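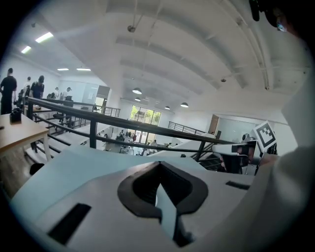

Notes for the talk, slide 1. I want to start with the question I get most from relatives and from shop owners: can a machine do my chores yet? The short answer I give is "a few of them, slowly, if you set up the room first." Leave slide 1 up while people sit down. Point out the size of the place, with the stairs going down from the upper level, the black railings, and people seated at tables and desks far off by the window. A person who works in a building like that goes up and down all day with things in their hands and doesn't think about it. Then point to the wooden table on the left with the small black item on it. Picking up something that size and putting it away is the kind of job this talk is about.

Home Talks Slides Reading Contact

Search this site Enter keywords Go

Last updated: Friday, December 4, 2020

Slide 2. What counts as a chore.
Keep this quick. For tonight a chore is a job that a person with no training can do after being shown once. Clearing a table. Folding towels. Putting returned parts back in the right bin. Sweeping up under a bench. I leave out welding and painting car bodies. Machines have done those for a long time, but the work comes to them in the same position every time.

Slide 3. The Gerkbridge list.
Chepkoech Urio and I asked the people at the Gerkbridge shop to write down every small job they did in one week that wasn't their real job. We ended up with 755 entries. Many were the same thing in different words. After Stella Koech sorted them, most fell under moving something from a place where it was in the way to a place where it belonged. Read three out loud: "took gloves off the saw table," "put lids back on," "moved the box again."
Pause on "moved the box again." It gets a laugh, and it's a fair summary of the list.

Slide 4. Grasping.
Two-finger grippers do well on boxes, cups and blocks. They do badly on a wet rag, a plastic bag, or a coin lying flat. Go through the Lobo trial:
- 9 objects, one table, good light
- 1680 tries over the whole trial
- hard objects with flat sides: picked up nearly every time
- the rag: picked up most times, but often dropped on the way
- the bag: Muthoni stopped writing down the results for this one and wrote "no" at the top of the sheet
Say clearly that this was our own test with our own arm. Other groups will have better numbers.

Slide 5. Knowing where things go.
This part is harder to show on a slide. Take a cup on a table. It may be finished, or its owner may be coming back in a minute. Atieno Kashindye ran the kitchen tests for Gamano and her rule was to ask the machine to leave anything it wasn't sure of. It left almost everything. When she loosened the rule, it cleared away her lunch.
Don't rush this one. People from restaurants will have things to say, so let them.

Slide 6. Getting around.
Wheels are fine on one floor. Stairs are still a problem for anything a small shop could afford. Go back to slide 1 here if there's time and ask how they would get a cart with an arm from the upper level to the tables downstairs. The usual suggestions are a ramp, an elevator, or buying two of them. Buying two is what Hisau ended up doing.

Slide 7. Speed and cost.
A person cleared our test table in roughly 30 seconds. The arm took several minutes and needed somebody standing by with a hand on the stop button. If you are paying the person at the button, you could have them clear the table. The case gets better at night, when the machine can be slow and not bother anyone, but then nobody is there when it gets stuck. We don't have a good answer to that yet.

Slide 8. What I would buy today.
A floor-cleaning robot, if your floor is mostly clear. A fixed arm, if you have one job that repeats and the parts come in a tray. I wouldn't buy anything sold as a general helper. Ask the seller to run it in your own building, with your own mess, for a full day.

Questions.
Mwajuma Ndung'u is moderating and will carry the microphone. Likely ones: will it take my job (give the Gerkbridge answer, nobody there wanted to keep the box job), is it safe around kids (ours was not tested for that, say so), and when. For "when," I don't give a year.

Bring the short adapter and the spare clicker batteries. The handout with the full list goes by the door.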